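Search tickets Enter keyword or ticket no. Go

Home My Tickets Knowledge Base Service Planning Sign Out

Ticket 212: Anniversary service stream drops out during the sermon
Opened by: Tamunoemi Mohammed, Stonell Chapel
Status: Open – waiting on vendor
Product: Ploner Stream, church plan

October 6, 2024

Our thanksgiving service went out live this morning and the sound disappeared four times. The picture kept moving, the choir kept swaying, and people watching at home heard nothing at all. The worst gap came in the middle of the sermon and lasted 71 seconds. I timed it from the recording afterward.

The help page says this is "almost always local internet." I don't buy it. If our line had been the trouble, I'd expect the picture to freeze too, and it never did. I also ran a speed test before the opening hymn and another after the benediction, and both were well over what the church plan asks for. 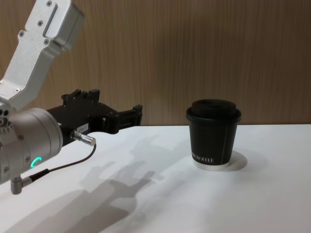
What I tried, in order:

Restarted the encoder between the second hymn and the reading. Sound came back, then dropped again before the reading was over.

Swapped the cable from the mixing desk to the encoder. No change.

Switched from the pulpit mic to the handheld. No change, and the pastor was not pleased about being handed a microphone halfway through Psalm 100.

Plugged headphones straight into the desk. Sound was clean the whole time, including during the last dropout. So whatever is losing it, it's after the desk.

Reply from Ploner support:
Thanks for reaching out! Please clear your browser cache and make sure your viewers have their volume turned up.

Reply from Tamunoemi Mohammed:
We had 212 people watching. I doubt they all turned their volume down at the same moment, four times. The recording saved on your site has the same gaps in it, so a browser cache has nothing to do with it. Please read the ticket again.

Reply from Ploner support:
Apologies for the confusion. We have passed this to the audio team. Are you using the Vison plug-in for hymn lyrics?

Reply from Tamunoemi Mohammed:
Yes, version 6. We've used it since May without any trouble, so I'm not sure why it would start now, but I'll test it.

Test one, empty sanctuary, Vison on, organ playing through the desk: sound dropped twice. Both times it went as I moved to a new verse on the lyric screen.

Test two, same setup, Vison off: no drops through the whole hymn.

I'll admit that points to the plug-in. It doesn't prove it. Two drops is a small number, and I have been told "fixed" on this help desk before. I also wasn't changing lyrics during the 71-second gap, although the scripture slides run through the same plug-in and I may have moved one of those.

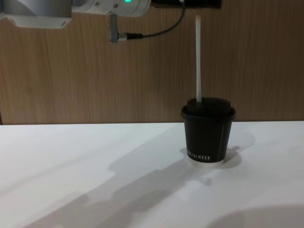 Robot arm with its green indicator light on and a thin black cable at the joint.

Reply from Ploner support:
We have seen one similar report, from Bassey Parish. An update to Vison is planned. In the meantime, please set the audio source to "Direct" under Advanced and keep the plug-in off.

Reply from Tamunoemi Mohammed:
"Direct" is set now. Keeping the plug-in off means no words on the screen for anyone following at home, and a good part of our online congregation is older and relies on them. I can type the first lines into the chat by hand for one service – I won't do it for a month.

Two things I still need from you: a date for the update, and whether the missing sound can be recovered from the live recording. The family who gave the testimony would like a copy, and half of it is silent.

Please leave this ticket open. I'll run a full service with "Direct" on and post the results before I agree that anything is solved.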